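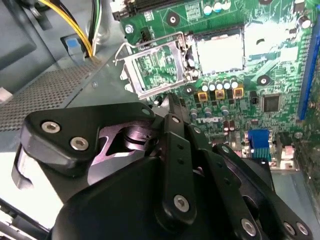

What does a robot cell for PC teardown cost once it's in the building? More than the quote. We were told 37 thousand for the Bonex arm and gripper, and that left out the guarding, the electrical work and every hour our own people put in.

Sherif Nasr runs the bench and I do the purchasing, so we are putting this page up for other small refurbishers who keep getting the same sales calls we do.

The picture at the top: black gripper over a green Dell board, CPU socket empty, load plate flipped open. Reaching into an open case is the work we want to pay for. The Naletti brochure showed bare boards on a clean table, which tells me very little about working beside a case wall and a bundle of power wires.

Before we sign anything, we want:
A trial on our own mixed machines, picked by Sherif.
A written price for spare fingers and screws.
Service visits priced for 2 years, travel included.
A straight answer on who pays for damaged boards.

Plutis offered a lease and said it would pay off at 80 machines a week. We asked for the math in November and are still waiting.

Questions about the budget sheet go to Úna Mulligan, Wednesday mornings.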